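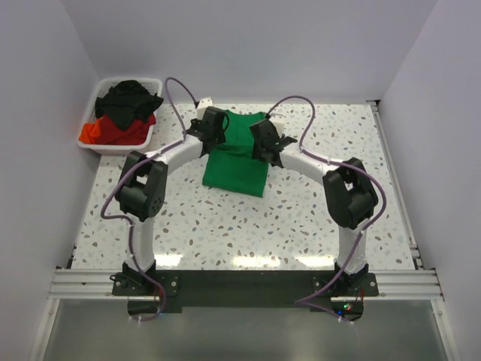

3 min read

Flota two-arm bench kit: a long month with a short cable

The sales page for the Flota kit says it will fold a load of shirts while you do something else. I have had one on loan from the reseller, Gatchalian, since the start of December. I have not done something else. I have mostly stood next to it with a hand near the power switch.

You get two white arms, a black mounting plate, two grippers, a controller board and a bag of cable ties. Ours is bolted to an aluminum extrusion at the front of the bench, with both arms reaching up and in over the table. Assembly took an evening. The screws are decent and the plate sits flat. I have no complaints about the metal parts at all.

My complaint is the cables. The lavender ones run up the outside of each arm, past the joint, then loop over the gripper. Flota wants you to tie them to the links and leave "a comfortable loop" at the top. How long is comfortable? The manual doesn't say. I left what looked like plenty.

The first week went fine, or fine enough. It would take hold of a T-shirt at the shoulders, fold it badly, and push it aside. Then one Thursday the right arm stopped halfway through a lift and dropped out. No power to the joint, no message on the screen, and the left arm carried on as if it still had a partner. It dragged the shirt sideways until I cut the power. The collar seam was ruined.

That is the part I can't get past. Cables come loose on all kinds of machines. But on a kit where both hands hold the same piece of cloth, one arm going dead ought to stop the other one immediately. There is a setting for this, called Pair Stop, and it ships turned off. I found it on page 2 of the advanced menu, under a heading about motor tuning.

I wrote to support and got Hậu Vương, who was polite and quick. He had me send the log and told me the right cable had been pulled at the connector each time the arm reached far back, until the contact gave out. His advice was to add slack and move the top tie lower down. I did both. Now the loop is wide enough that I worry about the gripper catching it, and twice I've had to stop a run to push it clear. So you can have a cable that pulls out or a cable that gets in the way. I'd like a third choice, such as a clip that locks.

Fadwa Hamdy, who shares the shop with me, used the older Nilusari arms at her last job and says those had a screw collar on every plug. They also cost about 700 dollars more. She thinks that's the whole explanation and she may be right.

A few other things, in no order:

The status LEDs are on the board, down below the plate. If you're watching the cloth you will not be looking at them.

The emergency stop is sold separately. I bought the one from Clulesico and it works with no fuss. It should be in the box.

Flota claims 2,000 cycles before the cables need checking. Mine failed before 100. Support called that unusual. I have no way of knowing whether it is.

After the update, with Pair Stop on, I pulled the right plug by hand several times in mid-lift. The left arm stopped every time, though once it took long enough that I had started to reach for the switch.

Would I buy it? For a lab bench with somebody standing there, maybe, at a discount and with the stop button thrown in. To run by itself in a back room, no. Gatchalian wants it back after the holidays and I haven't asked for an extension.

Rating: 2 out of 5. I'll look again if they change the connector.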